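Community Halls and Shared Kitchens > Grease, Drains and Waste

PlornholmHall
Members are asked for advice on the disposal of used cooking oil. Our hall at Plornholm is hired for catering on most weekends, and in February the kitchen drain required clearing at considerable expense. The management body proposes to prohibit all disposal of oil to the sink and to amend the hire agreement accordingly. I would be grateful for wording already in use elsewhere.

Fulgencio Cordero
The Nakcombe centre adopted such a clause 3 years ago. It reads: "No oil, fat, dressing, batter or dairy product shall be discharged to any sink, floor waste or stormwater drain. The hirer shall remove all such material from the premises at the close of the hire." A breach forfeits the cleaning portion of the bond. I recommend naming the stormwater drain expressly, as hirers who respect the sink will sometimes empty a fryer into the car park grate.

sinkandsump
I must respectfully disagree with the reference to dairy. A splash of milk rinsed from a jug is of no consequence to a properly sized grease trap, and a clause that cannot be enforced weakens those that can. Nimwood limits its prohibition to oils and fats and has had no difficulty in applying it.

Fulgencio Cordero
The difficulty lies in mixed liquids. Hirers do not regard a bowl of marinade or dressing as "oil", and it is tipped out without a second thought. Our guidance to hirers treats bowls and bottles together for that reason.

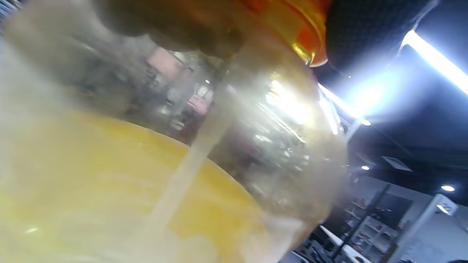
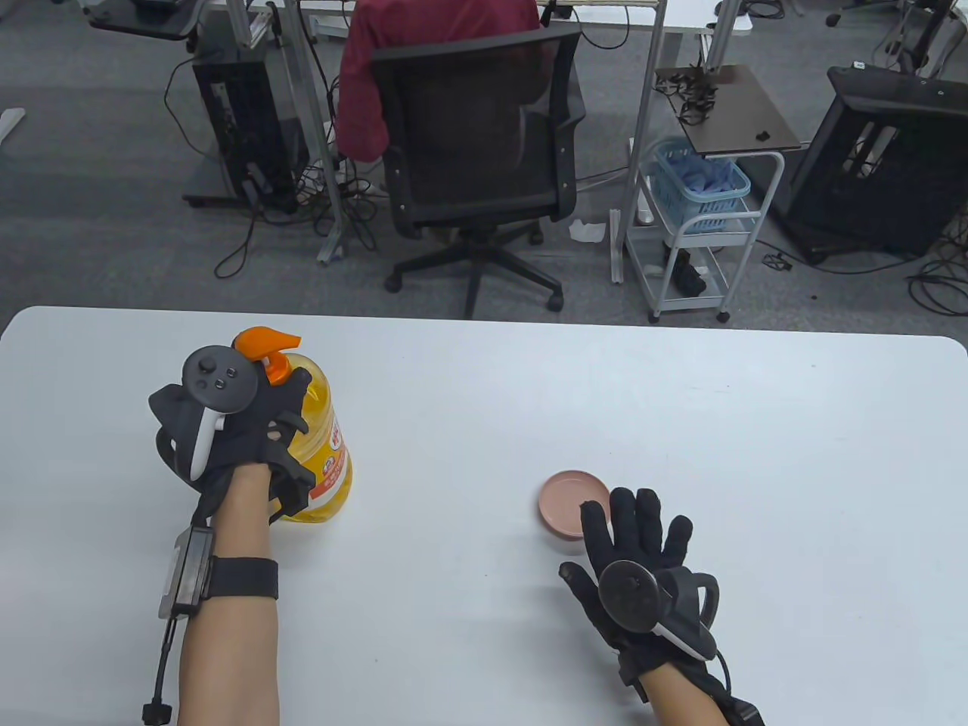
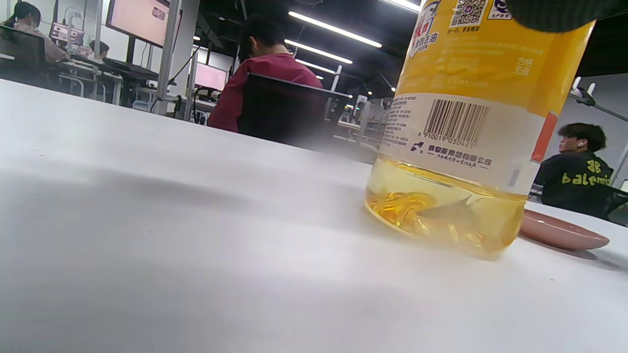
The guidance asks that bowls be wiped with paper towel before washing, and that the towel go in the general waste. Part-used bottles are to be capped and taken home. Cooled frying oil is to be returned to a sealed container and delivered to the council transfer station, where the oil drum is accessible on Saturday mornings.

sinkandsump
I accept the point on marinades. I maintain that the word "dairy" should be removed.

Srivastava_Catering
From the hirer's side, I would ask that halls supply a labelled drum. We work in 11 venues and very few provide one. Caterers are then expected to carry warm oil in a van at 11 at night, which is neither safe nor pleasant.

PlornholmHall
A drum has been considered. The quotation received for a bunded enclosure was $2,000, excluding collection, and our insurer requires that it be locked outside hire hours. Does any hall recover this cost through its fees?

Fulgencio Cordero
Nakcombe does not. We considered a levy and concluded that it would be unfair to hirers who use the kitchen only for tea and biscuits.

Srivastava_Catering
A levy confined to hirers who declare deep frying on the booking form would meet that objection. We would pay it willingly.

PlornholmHall
Thank you. The Nakcombe clause will be tabled with the word "dairy" in square brackets for discussion, together with the proposal for a frying declaration. Copies of any existing booking forms would be welcome by private message.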